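Dust drawing keeps lifting when I fix it. What am I doing wrong?

Asked in Drawing and Works on Paper

Pustura

I work in vine charcoal and graphite powder on hot-press cotton rag, 50 x 70 cm, mostly large tonal areas with very little line. The last two sheets both lost tone at the fixing stage. The darkest passages went patchy and a full value lighter, and there are faint rings where droplets landed. I'm using a workable aerosol fixative, the sheet pinned upright, can held at arm's length. Garage, January, door open for ventilation.

The surface is burnished with a chamois before I spray. I have not tried casein. I'd like to keep the greys matte, as the framer is using non-reflective glazing and any sheen will show under gallery lighting. Is this the product, the paper or the technique?

Dela Abugri

Mostly technique, partly paper.

Hot-press has very little tooth. Vine charcoal has no binder, so on a smooth sheet the particles are held by friction alone and the first pass of solvent moves them. Burnishing fills what tooth there is, and everything after that is loose dust sitting on dust.

The rings are oversized droplets. A cold can has low pressure and spits. Bring the can indoors the night before, shake it for the full time on the label, and start and stop each pass off the edge of the paper. Lay the first coats as a mist so light that you doubt anything has landed. Let each one dry completely before the next. Four thin coats will hold better than one wet one and will darken the tone less.

Before spraying, tap the board from behind with the sheet vertical and let the excess fall. You will lose some value here, but evenly. If you need the blacks back, fix lightly, then redraw them in compressed charcoal, which carries a binder, and fix again.

For paper, try a cold-press or a sheet prepared with a thin pumice ground. A 900 grit abrasive does nothing useful on rag, whatever you read elsewhere. It polishes the fibre.

Also check the colour shift on an offcut. Some fixatives yellow over warm greys and you won't notice until the sheet is beside an unfixed one.

Darko

just use hairspray, been doing it since art school and never had a problem

Fundel

Hairspray is not a fixative. It stays tacky, it yellows and it isn't reversible. Fine for a life drawing you plan to throw out.

On the sheen: matte fixative still builds gloss if it pools, so the advice above on thin coats covers that as well. I'd add that you can fix from the back on lighter papers. It won't work at the weight you're probably using.

If the work is going behind glazing in a deep mount anyway, consider leaving the darkest areas unfixed. Plenty of framers will handle unfixed charcoal if you tell them first. Ask for glass, as acrylic carries a static charge and will pull the dust off the sheet.

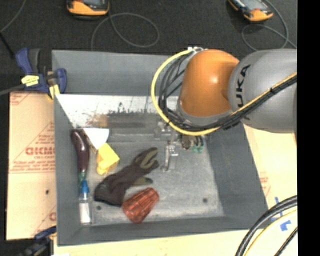
Grey bin and orange-and-grey KUKA arm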